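机器到底能不能干家务和车间里的杂活了？
板块：自动化闲聊
浏览 1,227 回复 8

楼主 晾衣杆二号
发表于 Sep 16, 2022
家里开个小洗衣房，主要给附近几家民宿洗床品和毛巾。七月最忙的时候一天要叠200条毛巾，叠到手腕疼。最近看了不少机械臂叠衣服的视频，想问问懂行的，这东西现在能不能用？不要求快，能自己叠就行。

1楼 铁屑
不能。视频多数是加速播放的，看一下角落里的倍速标注。我们车间用机械臂上下料五年了，料盘位置偏一点它都抓空，更别说软的东西。

2楼 半桶水
楼上说的是老式示教的那种，走固定点位，当然偏一点就空。现在有看图像学动作的，布料歪一些也能处理。我不敢说能商用，但不能拿上下料的经验去套。

3楼 铁屑
学动作的我也看过。Nikia那套演示，桌上就一块布，颜色跟桌面差很多，光线也固定。你把200条白毛巾揉成一堆倒在白桌子上，让它先分出一条来试试。

4楼 南门修表
叠其实不难，难的是从一堆里拎出一条，再找到两个角。人用手一摸就知道边在哪，夹爪没这个感觉。
车间也一样。拧螺丝、码垛早就是机器的活，理线束、套胶圈到现在还是人干。软的、会变形的都麻烦。

5楼 晾衣杆二号
那大型洗涤厂的折叠机呢？我问过Sakamoto的代理，说毛巾折叠机很成熟，就是占地方，报价也没给准数。

6楼 半桶水
折叠机是另一回事，要人一条一条喂进去，后面走皮带和折刀，确实成熟，量大就划算。你一天200条，自己算算账。
我这边在做的是两只小臂叠布，先从小块深色布练，底下垫一张浅蓝的布。上个月总共试了208次，成了40次。我们的“成”是指对折以后边差不超过两指宽，标准不高。失败的大头是夹爪一次捏起两层，还有捏住了拖着走，把下面的垫布也带起来。

7楼 铁屑
208次成40次，不到两成，这不就是不能用吗。

8楼 半桶水
我没说能用。我说的是跟固定点位不是一类东西，进步的空间也不一样。年初连角都找不着。
贴一张台子上的，深蓝那块就是要叠的布：

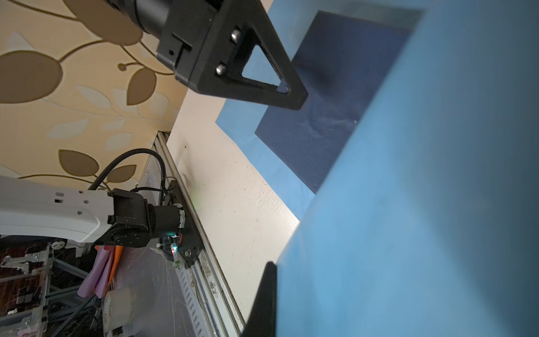
补充：给想自己搭台子的人
发帖人 半桶水

1. 桌子别挑太亮的面，反光会影响识别。我们用的白桌面，上面的黑点和划痕有时也会被当成东西，后来才加了垫布。
2. 臂的底座要固定牢。夹在薄桌板上会晃，装到铝型材上好很多。
3. 线留够长度，先手动把臂转到各个极限位置，看有没有扯到。
4. 布先用厚一点、不滑的。我们从Ikex买的擦碗布比丝巾好练得多。
5. 失败的也要记，写清楚是没夹到、夹多了还是中途掉了。

9楼 南门修表
第2条同意。另外垫布四边最好压住，不然你说的带起来的问题一直会有。

10楼 半桶水
压过，用胶带贴的，换布的时候要重新贴，嫌麻烦就没坚持。回头换成夹子再试。

11楼 晾衣杆二号
看明白了，今年还是得自己叠。我先去问问Atine有没有小型的半自动折叠机，人喂料也行，能省一半手腕就值。有用过的说一下噪音大不大，我楼上住人。

12楼 铁屑
噪音主要看气泵。让他们通电跑给你听，站到楼上去听。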